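FOR IMMEDIATE RELEASE
12/07/2023

Waremero and Prolbridge Share First-Year Results on Household and Shop-Floor Chores

Can a machine put the dishes away yet? It is the question we hear more than any other, from neighbors and store owners and the folks who stop by our door to see what all the humming is about, and after a full year of work we are happy to give as plain an answer as we can: sometimes, on some things, and more slowly than you would like.

Waremero and its partner Prolbridge today released the results of their first year of chore trials, known around both offices as the Kukoseck project. Over the year the team ran 3,000 attempts at small everyday jobs, the kind most of us do without a thought while the coffee is brewing - standing a plate in a rack, folding a hand towel, putting stock back on a shelf, closing a drawer. Of those, 1,013 were finished from start to end with no person stepping in. That is one in three, or a hair better, and we are proud of it, though we know very well that anyone who cleared the supper table at that rate would be hearing about it from the rest of the family.

The jobs were split into 4 groups: kitchen, laundry, shelf stocking and general tidying. Shelf stocking went best by a good margin. Boxes hold their shape, and shelves stay where you put them. Laundry came in last, and towels in particular gave us a long and humbling spring. Kitchen work landed in between, with thin round things and wire things taking up far more of our time than we had planned for when we wrote the schedule.
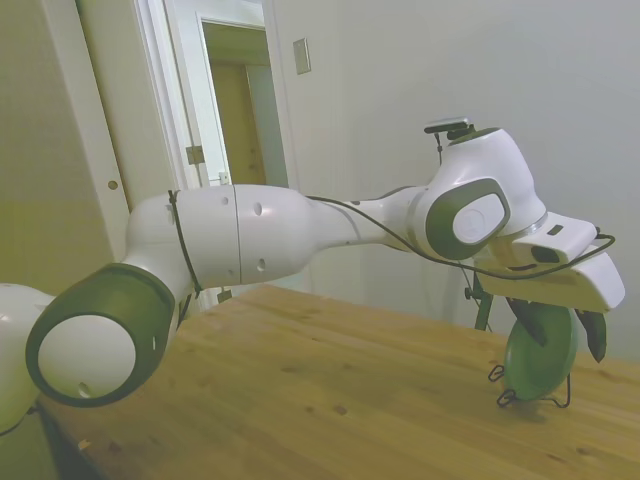 The two-finger gripper over the wooden table, with a green piece and black wire below it.

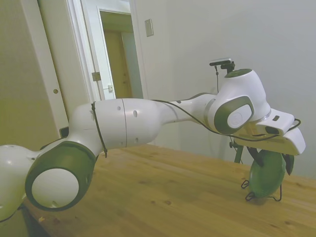 Simon, asked whether a shop should be making plans around any of this, said that he would not give up a single pair of hands for it today, but that he would gladly let a machine have the back shelves overnight and see what was left to fix in the morning. He added that one finished job in three still means somebody has to look at all three, and that the looking takes time too.

We think that is a fair way to put it, and it has shaped what we do next. In the coming year Waremero and Prolbridge will spend less time adding new chores and more time on the ones we already have, with special attention to how the arm can tell that a job has gone wrong and ask for help early. Kitchen and laundry trials will continue side by side. The shelf work will move into 2 small stores, after closing time, with a member of our staff on hand every night.

The full results, including the attempts that failed and our best notes on why, are free to anyone who asks. We would especially love to hear from people who do this sort of work for a living, as they tend to spot in a minute what takes us a month.

About the partners
Waremero builds and tests machines for everyday work in homes and small businesses. Prolbridge writes the software that runs them. The two have worked together on Kukoseck from its first day.

Press contact: Waremero Press Office. Copies of the results may be requested through either company.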